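I have come around, rather late in life, to the opinion that bread deserves a plate of its own. I don't mean the corner of the dinner plate, where it goes soggy beside the beans, and I don't mean a paper towel either. I mean a round wooden plate, set down before anything else and left there all through supper.

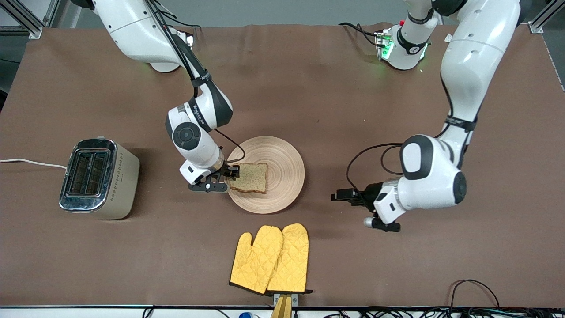
A slice and its plate, on the brown table.

My mother served bread this way every Monday, and I thought it was fussy – one more thing to wash! Now I find I like those fine rings in the wood, and the way a single speckled slice looks like a meal on them. 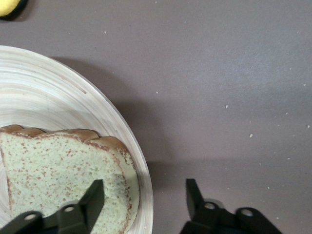
OPINION | At the Table

China has its place, and I wouldn't part with mine. But a knife squeaks on it, and toast sweats on it, and wood is kinder on both counts. So get the plate out tonight, even if it's only you and the butter.

Comments (2)

Lerkeretti: Mine is 16 years old and I still oil it every August.

Hiwot Demissie: Lovely, but who is drying all these plates?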